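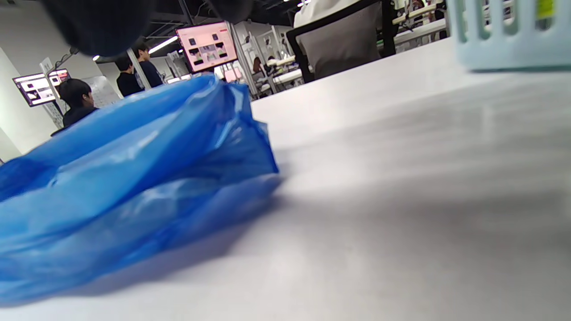 Pacita Lagman

Gear / Meal Prep / Lunch Boxes
14 comments · Share · Pin

Quick one, rice is on. A few of you asked what I'm packing lunches in these days so, the Prander four-compartment box. Had it since the start of the year and used it nearly every work day. Paid for mine.

First the good. The lid seals. Really seals. I carried a chicken and peanut noodle salad on its side in a backpack, dressing in the little corner well, and nothing got out. My old Burno tubs leaked if you looked at them funny. The main section holds a proper portion too, over 300 grams of cooked rice plus a curry on top if you press it down a bit. I'm a big eater and that's enough for me.

Microwave: fine. Lid off, two minutes, stir, one more. The base gets warm but I can pick it up without a towel. The thin bit in the corner heats faster than the rest so don't put cheese there. Learned that one with a mac and cheese, it welded itself on and I had to soak it overnight.

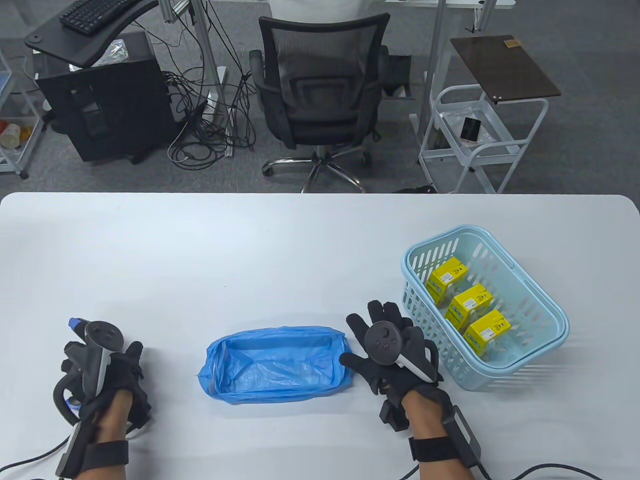
Annelies Lehner, Recipe Tester

Jumping in on Pacita's review as I've got the same set and I'm fussier about cleaning. Top rack of the dishwasher, no warping. But the gasket comes out and you HAVE to take it out. Pull it every couple of washes, scrub the groove with an old toothbrush, let it dry before it goes back. Skip it and your overnight oats start tasting like garlic.

Tomato stains. Yes it stains. Bolognese on the first day and the big section has been orange ever since. Baking soda paste got maybe half of it. If that bugs you get glass, the Valletti ones are nice but so heavy, and teh lids cost almost as much as the dish.

Freezer is where I'd mark it down. The dividers don't go all the way up to the lid, so anything soupy creeps over before it sets. I freeze stew in the Abdella single tubs now and keep the Pranders for fridge meals.
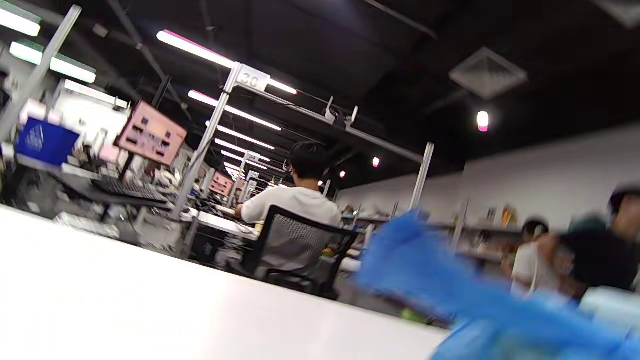 Stacking is good though. Five of them sit flat in my fridge door to back wall and they don't slide. Empty ones nest, lids don't, so the lids live in a drawer and fall out every time I open it. Same as everyone's I guess.

Would we buy it again? Pacita says yes, already has a second set. I'd say yes for salads, grain bowls, anything dryish, and no for soup people. Wait for the January sales if your not in a rush, they usualy knock a bit off.

Score: 4 out of 5 from both of us. Noodle salad recipe going up next, with the dressing amounts fixed this time, sorry.

Posted 31 December 2018 in Kitchen Gear
171 shares

Contact us | Privacy | Back to top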